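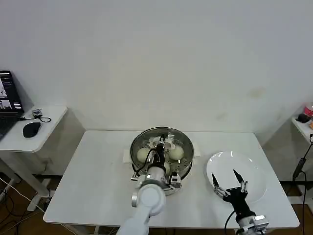
Can I steam buns straight from the freezer?
Frozen buns go right into the steamer, no thawing needed, and they come out softer that way than they do after a night in the fridge. Give them a few extra minutes and leave space between them.

I love my steamer more than any other pot I own, and I've been meaning to put all my bits and pieces on one page for ages. So, in no special order (the buns come up a lot, sorry, I make them constantly!):

Water first. Fill to an inch below the tray and no higher. If the boiling water touches the holes, the bottoms go gluey and there's no rescuing them. For a long session, keep a kettle hot on the next burner and top up from that. Cold water stops the steam dead.

Drop a clean coin or a marble in the bottom of the pot. It rattles while there's water and goes quiet when you're about to boil dry. My grandmother's trick, and it has saved me at least one pot!

Wrap the lid in a dish towel, with the corners knotted up on top, well away from the flame. The towel catches the drips that would otherwise land on your dough and leave those sad yellow dimples.

When the time's up, turn off the heat and wait 2 minutes before you lift the lid. Then tilt it away from you. I used to whip it off right away and watch my lovely puffy buns wrinkle up like old balloons.

Parchment squares beat cabbage leaves for dough, but cabbage is wonderful under fish or dumplings, and then you get to eat the cabbage. Lightly oil the parchment if your dough is on the wet side.

For proofing, I warm the water to 104 degrees, switch off the burner, set the shaped buns over it and put the lid on. In December my kitchen is freezing and this is the only way I get any rise at all. In July, when it's around 78 in there by breakfast, I just leave them on the counter under a towel.

Hard water leaves a chalky ring inside the pot. Pour in a cup of white vinegar, top up with water, simmer ten minutes, let it cool, rinse. Gone! For the holes in the tray, an old toothbrush and baking soda paste, worked from the underside. I did buy the little wire brush set from Tokarz and it's great on spouts and straws, but too stiff for this.

Dry everything with the lid off. Put away damp with the lid on, a steamer smells like a pond in about a day.

Other things worth steaming: yesterday's rice (sprinkle it with water first), stale rolls, whole beets, eggs you want to peel without swearing. Eggs take twelve minutes and the shells practically fall off!

Next up on this page: getting burned sugar off a saucepan.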